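Home | Karis Setup Guide | Contents | Previous | Next

4.2 Recording pick-and-place examples

Each example is one complete attempt, from the start key to the stop key. A full set for the bread and basket task is 458 examples.

1. Clear the table and set out one basket and one bread roll.
2. Open Mirkia on the operator's computer and choose the task name.
3. Move the arm to the start position with the fingers open.
4. Press Record and wait 2 seconds before moving.
5. Bring the fingers to one end of the roll. Slow down for the last part of the approach.

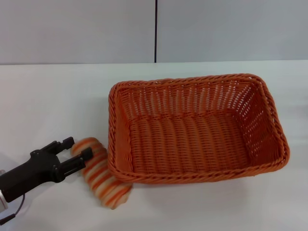

Figure 4-3. Gripper open at the end of the roll, basket empty.

6. Close the fingers, lift the roll over the rim and lower it into the basket.
7. Open the fingers, back the arm away and press Stop.
8. Mark the example Keep or Discard.

Change the position of the roll between examples – close to the basket, further out, turned to a new angle. Leave the lighting as it is for the whole set.

NOTE: A missed grasp followed by a good one may be kept. Mark it "Retry" in the label field.

CAUTION: Keep hands off the table while Record is lit. If error 111 appears, stop the arm and repeat the homing steps in 3.4.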